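Koltham House, shared rooms - furniture and surfaces check
Date of round: August 12, 2024
Done by: Qiuyue Fu
Read and countersigned by: Johanna Zwahlen
Rooms in this round: post room, reading room, side room on the garden side

Marks used: OK / OK with comment / TO DO / not checked

1. Floor and ways through

1.1 Door opens fully, nothing behind it - OK
1.2 Way from door to window free, 80 cm at the narrowest place - OK
1.3 Rug edges lie flat - OK with comment. In the reading room one corner comes up again. I pressed new tape under it, but the tape from Karstead does not hold well on this floor. Please can Réjean Lachance bring the wider one.
1.4 Cables along the wall, not across - OK

2. Cabinets

2.1 Cabinet stands firm when pushed at the top with one hand - OK in all rooms
2.2 Doors close and stay closed - TO DO, post room. The left door of the tall cabinet opens by itself after a short time. The hinge screw turns without gripping.
2.3 Tall cabinets fixed to the wall - OK with comment. The fixings are there and tight. For the Petrenko cabinet I did not find the paper with the fixing date, it is maybe with Karine Lachance.
2.4 Labels readable - OK

3. Cabinet tops and other flat surfaces

3.1 Nothing heavy on top of tall cabinets - OK
3.2 Top is clean and without sharp places along the front lip - OK
3.3 Drinks closed, or away from papers and electric things - OK with comment
3.4 No food left on surfaces - TO DO, side room
3.5 Small items not lying near an edge - OK with comment

Comments to 3.3, 3.4 and 3.5: all of these are for the gray cabinet in the side room. The surface itself is good and most of it is free, so I have no complaint about space. There is a green drinks can at the far left corner and an orange close to the left side. An orange rolls easily, and the can should also stand more to the inside. I ask that both go to the kitchen shelf after the break.

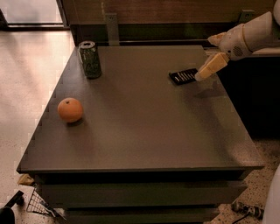
Item 3, side room: top of the gray cabinet with can, orange and small black item.

The small black item on the right side belongs in the drawer when it is not needed. I write this also in the last round, so please, somebody take it over as a fixed task.

3.6 Shelf load under the limit on the label (40 kg) - OK, reading room. Post room not checked, the label is missing. I have asked Prandelance for a new one.

4. Light and electric

4.1 All lamps work - TO DO, reading room, lamp above the window seat
4.2 Plugs sit tight, no brown marks - OK
4.3 Extension leads not connected one into another - OK. This was wrong in the last round and is now put right, thank you.
4.4 Heater has free space on all sides - not checked, the heater is stored away until autumn

5. Fire and first aid

5.1 Extinguisher in its place, pin and seal complete - OK
5.2 Escape plan on the door is the actual one - TO DO, side room. It shows still the old wall.
5.3 First aid box complete - OK with comment. Small plasters are nearly finished.

To be done before the next round

Hinge of tall cabinet, post room (2.2) - Réjean Lachance
Wider tape for the rug (1.3) - Réjean Lachance
Paper for the Petrenko cabinet (2.3) - Karine Lachance
Side room cabinet top to be cleared (3.3 to 3.5) - all who use the room
Lamp (4.1) and escape plan (5.2) - Trevor Lapointe
Plasters (5.3) - I will order them myself

Remark from J. Zwahlen: Agreed. For 2.2 please keep the tall cabinet empty in the upper part until the hinge is repaired. For 3.6, no new boxes in the post room before we have the label.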